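In Defense of the Snack Box

There is a school of home organization, and I have paid for one of its courses, which holds that snacks should be decanted. You buy clear jars with bamboo lids. You pour the crackers into one and the pretzels into another, and then you line them up on a shelf like specimens. The bags go in the trash, along with the cooking directions, the expiration date and any idea of what you were eating.

I lasted through most of August. Then I went back to the box.

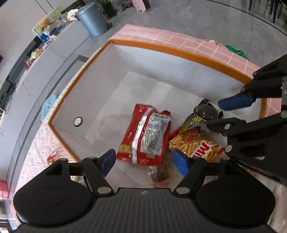
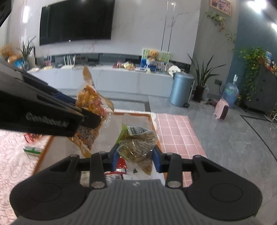
A snack box needs very little explaining. It is a box. Snacks go in it. They lie on top of each other in whatever way gravity and the last person through the kitchen have agreed on, and when you want one you put your hand in and move the others aside. My whole objection to the jar people is that they looked at this arrangement and saw a problem.

I used to work at Sayegh, a company that made software for dentists, and the break room there had a snack drawer with dividers. Somebody had labeled the dividers. Sweet, salty, "healthy," with the quotation marks, which I took as a management position. Within a month the drawer had become a legal matter. Are honey-roasted peanuts sweet? Is a granola bar with a chocolate bottom entitled to the third compartment? I sat in a 4 p.m. meeting where this came up under new business. The company had 145 employees and I believe most of them had a view.

The box asks for no rulings. Spicy lies down with sweet. A half-finished bag can be folded over and tucked under something heavier, and if you forget to fold it you will find out later, by way of your teeth.

I'll grant the other side a few things. Things do sink. Every snack box has a bottom layer, and the bottom layer is made up of items that were bought by a more adventurous version of you. I had a packet of dried plums in mine for so long that I started to think of it as part of the box. Crumbs collect in the corners too, and the smell after a couple of seasons is a blend of everything that ever lived there. You should wipe it out once in a while. I should, anyway.

But consider what the bag does for a snack. The bag is loud. It has red on it, and yellow, and lettering that somebody was paid to make look fried. It crackles when you touch it, so the rest of the household knows what you're up to and can put in a claim. Pour the same thing into a jar and it turns beige. I have never once been tempted by a jar. I have looked at 3 inches of sesame sticks behind glass and felt that I was being shown a soil sample.

The course I took was from an outfit called Momine, and it came with a shopping list. The jars were Cesus, the medium size, sold in sets. The labels were a separate purchase, and so was the pen for the labels. By the time I was done I could have bought 1,000 of those little packets by the register, the kind with one mouthful in each and a barcode nearly as big as the food. The box was from Kosness and had been sitting in my closet the whole time, holding extension cords.

What I like best, though, is the digging. A shelf of jars tells you everything at once, and then you're left standing in front of it having to want something. The box gives you the top layer and a rumor. You go in for the chips and come up with a small thing you forgot you had, and you eat that, and then you eat the chips as well. The jar people call this mindless. They say that if you can see all your food at a glance, you'll make better choices.

I'm sure they're right about that. The jars hold extension cords now — one cord each, coiled, visible from across the room. It looks wonderful. I can tell at a glance which one I want, and I've never been less interested in any of them.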